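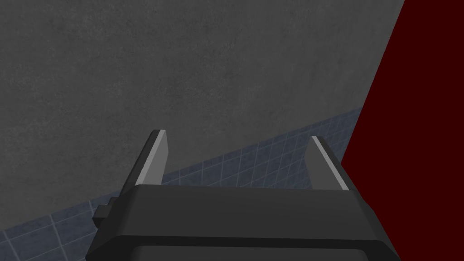 Section 4: Good practice for simulated kitchen runs

4.1 Before you start

Read this section before your first run, or after your first incident report, whichever comes sooner. The Soncombe house rules apply in simulation exactly as they do on the real floor. A rendered wall costs nothing to repair, but habits learned against it have a way of turning up later next to a real one.

1. Load the room file and wait for the surfaces to finish drawing.
2. Check that both grippers are open and empty. An arm that begins a run holding something will be marked as a failed start.
3. Set the speed limit to 30 per cent for any room you have not used before. You may raise it to 100 once the room has passed a full slow run. You may not raise it because it is nearly lunch.
4. Look through each wrist view in turn. If a flat panel fills a large part of one side, treat the hand as close to something solid until the overhead view tells you otherwise.

Note: Sestov, the room builder, picks its colours at random. Walls may be tiled, plain or both. Please do not file a fault report about taste. We have 87 of these already.

4.2 Approaching doors and handles

5. Stop the base with both arms forward of the body and level before you reach for anything.
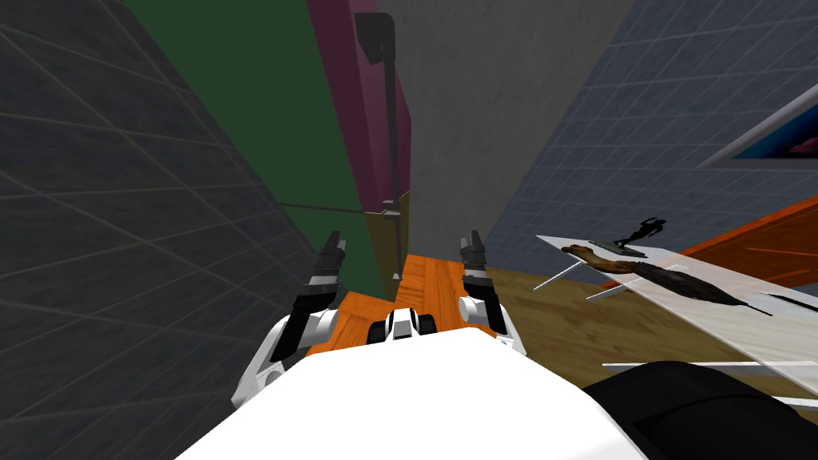

6. Choose one arm for the door. The other stays where it is, with its fingers open, and resists the urge to help.
7. On a tall cabinet with an upper and a lower door, name the door in the run log before moving. "The handle" is not a name when there are two of them.
8. Bring the fingers to the straight part of the handle, well away from brackets and end mounts. Close slowly.
9. Check the space the door will swing through. Anything standing in it, including the robot, should be moved first.

Caution: Glass and other see-through tops are solid. The distance reading may disagree, and will do so with great confidence. Keep elbows clear of table edges and corners at all times, and do not turn the base beside a table with an arm stretched out.

Caution: Small items left on tables are part of the room. Knocking one over counts as contact, however ugly it was.

4.3 Recording contact

10. Log every touch that was not planned, including the gentle ones. Use code 489 for walls and furniture.
11. Save the run before resetting the room. Adebisi, the replay tool, can't show what was never saved.
12. Send the log to Clinia by five in the afternoon. Logs sent later are read the next morning, in a worse mood.

Note: A run with no contact and no notes will be sent back for checking. If it really went that well, write a line saying so and sign it.

For resetting the arms after a hard stop, see Section 5.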